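집 청소용 천(극세사 걸레) 정리 기록을 모아 둔 저장소입니다. 처음엔 메모장에 끄적이던 건데, 색깔 규칙이 자꾸 바뀌다 보니 어디가 최신인지 저도 헷갈려서 결국 여기로 옮겼어요. 이름은 **Brusotari**라고 붙였습니다. 뜻은 없고 그냥 발음이 마음에 들었어요!

# Brusotari

극세사 천을 색깔별로 나눠 통에 담고, 빨고, 다시 담는 과정을 적은 데이터입니다. 대단한 연구용은 아니고요, 작업실 하나를 굴리면서 "이 천 어디 썼던 거지?"를 덜 하고 싶어서 시작했습니다. 혹시 비슷한 걸 고민하는 분이 계시면 가져다 쓰세요.

## 뭐가 들어 있나

- `log.csv` : 천을 통에 넣거나 꺼낼 때마다 한 줄씩. 지금 3979줄입니다.
- `wash.csv` : 세탁 기록. 세제 종류, 물 온도, 말린 방식.
- `rules.md` : 색깔 규칙. 제일 자주 바뀌는 파일이에요.
- `notes/` : 잡담 폴더. 안 읽으셔도 됩니다 (저는 여기가 제일 재밌지만).

`log.csv`의 열은 이렇습니다.

| 열 | 내용 | 비고 |
|---|---|---|
| `color` | `orange` 또는 `green` | 다른 색은 받지 않음 |
| `action` | `in`, `out`, `fold` | `fold`는 나중에 추가됨 |
| `bin` | 통 이름 | `akach`, `gunero` |
| `state` | `folded`, `crumpled`, `unknown` | 아래 설명 참고 |
| `memo` | 자유 입력 | 빈칸이 많아요 |

통 이름이 왜 저 모양이냐면, 처음에 1번, 2번으로 불렀더니 위치를 바꿀 때마다 번호도 같이 바뀌더라고요. 그래서 순서가 느껴지지 않는 이름으로 갈았습니다. Akach는 주황색 통, Gunero는 초록색 통입니다. 외우는 데 하루면 충분해요.

## 색깔 규칙

주황색은 기름때랑 먼지가 심한 곳, 초록색은 유리와 책상 상판. 원래는 반대였는데 Piret Siliņa 님이 초록색 천에 묻은 기름 얼룩이 너무 안 보인다고 해서 바꿨고, 바꾸고 나니 확실히 편합니다. 예전 규칙으로 기록된 줄은 `memo`에 `old`라고 적혀 있으니 용도별로 집계하실 때는 빼 주세요.

통은 꼭 투명한 걸로 씁니다. 예전에 쓰던 불투명한 상자는 뚜껑을 열기 전까지 뭐가 들었는지 알 수가 없어서, 결국 아무 데나 쑤셔 넣게 되더라고요. 투명하면 라벨도 필요 없고, 색이 섞였을 때 지나가다가도 눈에 띕니다. 통이 좀 긁히긴 하지만 그 정도는 괜찮아요. 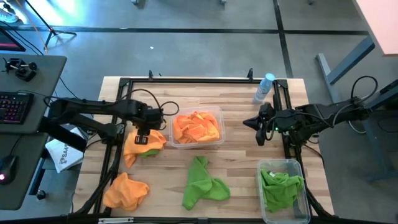
*정리 중인 작업대. 투명한 통에 주황색 천과 초록색 천이 따로 있고, 상판에도 천이 나와 있음.*

상판이 밝은 나무색이라 주황이든 초록이든 잘 보이는 게 은근히 큰 장점입니다. 어두운 상판에서 할 때는 구석에 남은 천을 빼먹고 기록을 끝낸 적이 꽤 있었거든요. 정리는 보통 오전에 하고, 물병은 작업대에 두어도 되지만 뚜껑은 꼭 닫아 주세요. 한 번 엎지른 뒤로 생긴 규칙입니다...

## `state` 값 적는 법

이게 제일 말이 많았던 부분이에요. 기준은 이렇게 정했습니다.

1. 모서리가 맞춰져 있으면 `folded`.
2. 뭉치거나 꼬여 있거나 대충 펼쳐져 있으면 전부 `crumpled`.
3. 다른 천 밑에 깔려서 모양을 모르겠으면 `unknown`. 들춰 보지 마세요!

대충 펼쳐진 걸 `spread`로 따로 빼자는 의견도 있었어요. Brock Caron 님이 꽤 오래 밀었고 저도 한동안 흔들렸는데, 막상 적어 보니 같은 천을 두고 둘이 다르게 적는 일이 너무 많아서 포기했습니다. 그 시절에 적은 줄은 전부 `crumpled`로 합쳤고, 원본은 `notes/spread_old.csv`에 남겨 뒀습니다.

## 세탁

- 주황색과 초록색은 따로 돌립니다.
- 섬유유연제 금지. 물을 안 먹는 천이 돼 버려요.
- 한 번에 12장까지. 더 넣으면 가운데 뭉친 천이 제대로 안 헹궈집니다.
- 건조기는 저온으로만 쓰고, 급하지 않으면 그냥 널어 둡니다.

보풀이 딱딱해졌거나 가장자리 박음질이 풀린 천은 `out`으로 적고 `memo`에 `retired`를 남깁니다. 은퇴한 천은 자전거 체인 닦는 데 쓰는데, 그건 기록하지 않아요.

## 알려진 문제

- 5월 기록 중 7줄은 `bin`이 비어 있습니다. 기억을 더듬어 채우느니 그냥 비워 뒀어요.
- `wash.csv`의 물 온도는 세탁기에 설정한 값이고, 실제로 잰 값은 아닙니다.
- 초록색이 오래되면 누렇게 바래서 사진만 보고는 구분이 어려울 때가 있습니다. 애매하면 박음질 실 색을 보세요.
- `fold`가 생기기 전에는 접는 동작을 `in`에 묶어 적었습니다. 버전 2부터 나뉘어 있어요.

## 다음에 할 것

파란색 천을 들일까 말까 계속 고민 중입니다. 들이면 통도 하나 더 필요하고 이름도 또 지어야 하는데, 일단 Abera로 찜해 뒀어요. 접는 방법도 반으로 두 번 접기와 세 번 말기 중에 아직 못 정했고, 지금은 접는 사람 마음대로입니다.

고칠 점이나 궁금한 게 있으면 이슈로 남겨 주세요. 오타 수정도 좋아합니다. 다만 `rules.md`를 바꾸는 건 먼저 이슈에서 얘기하고 나서 올려 주시면 좋겠어요.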